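Ticket 184: Soda ring on break room table, cups implicated
Opened June 2019, Sestetgate office, second floor. Priority: low, then medium, then low again.
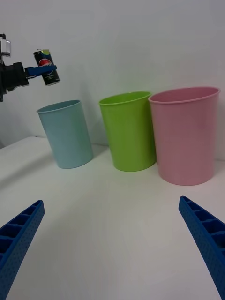

Reported problem

Sticky rings keep turning up on the white table by the wall. The requester blames the plastic cups (light blue, lime green, pink) and would like them replaced with "proper glasses." The requester also drinks a fair amount of Pepsi, which we note without comment.

Environment

Table: white, from Boltmont, wiped every evening.
Cups: plastic, from the Derkum starter box. The pink one is the biggest and therefore always taken.

Steps tried

1. Filled all three cups with tap water and left them on paper towels for 70 minutes. Towels dry. Cups cleared of all charges.

2. Repeated with Pepsi. Towels dry again, Pepsi flat. Somebody drank it anyway.

3. Checked the pouring. A 12-ounce can does not go into the light blue cup in one go once the foam gets involved. It goes over the rolled rim, down the outside and onto the table, where it waits for a sleeve.

4. Moved the pour to the pink cup. No overflow in 4 attempts. Complaints received from the pink cup's regular user.

5. Cleaned the existing rings with warm water and dish soap. Glass spray had only moved them around -- please stop using it.

Resolution

Pour in two rounds, or use the pink cup. Glasses request declined; see the ticket from December, which concerned glasses, and then a broom.

Status: closed

Reopened by requester: there is a ring under the green cup.

Reply: That one is coffee. Coffee is a separate ticket. The queue for those currently stands at 9.

Status: closed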